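Gripper comparison, wiping task: data card
June, by Solange Lecomte

Wrist and head views from the Postau bench, 200 episodes, two-finger parallel grippers on both arms. Each wrist view keeps both fingertips visible when open. 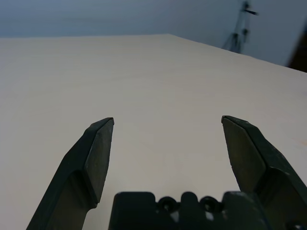

Grip force

Set to 70 per cent of maximum for cloth. Abenezer Jemal tuned the left and right controllers separately.
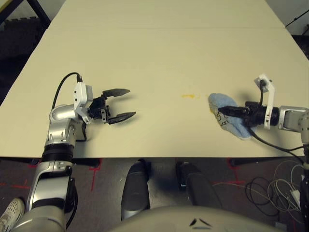
Episodes are scored by hand from the head view. A thin yellow-orange streak like the one between the grippers counts as residue.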